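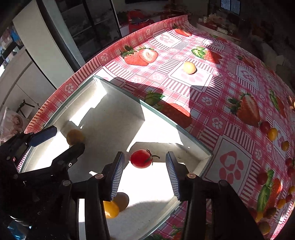
Raltska, September

3.2 Stimuli and listening procedure

Excerpts were drawn from live recordings of small-group jazz made at the Gurkness club, and were cut to 18 seconds each. Loudness was matched before any listener heard them. Two terms recur in the ratings, "bright" and "dull", and trainee raters were first given them as visual anchors: the glossy red of a cherry tomato for bright, the yellow-brown of a shaded one for dull. The anchors were withdrawn once the vocal excerpts began.

Figure 1. A gripper reaching toward a cherry tomato in a box.

The full set held 400 excerpts, of which 191 were sung and the remainder instrumental. Ratings were entered on the Vultov scale, and those left unfinished were discarded.

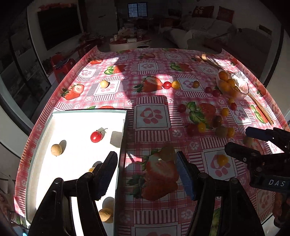 Did raters who knew the singer give higher scores? Familiar voices were scored higher for warmth, but scores for pitch and timing did not differ.

Familiarity was therefore entered as a covariate in the warmth model only. Excerpts from the Guerra sessions, where the piano masked the voice in the lower register, were analysed separately (Section 3.4).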